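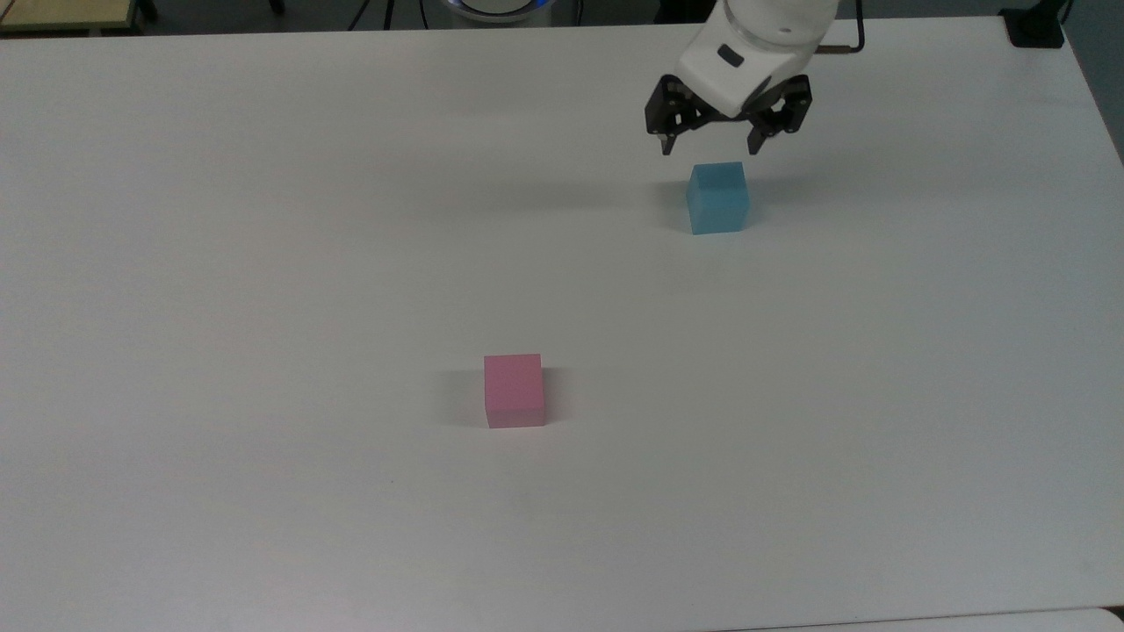 Chapter 4
Weights and Measures in the Market Town

Before the common standard came, every town in the valley had its own measure of grain. A sack sold in Bunlow held 200 cups, but the same sack carried to Iltum was counted as less, because the Iltum cup was deeper. Merchants knew this well and made their profit from it – the farmers usually did not.

In this chapter we study how the towns agreed on one measure, and why the agreement took so long. We begin with the market rolls of Dramo, where 563 sales of barley are written down with both the old and the new cup. Then we look at the fines, which could reach 1,000 pence for a false weight.

Words to learn before reading: standard, tally, toll, bushel.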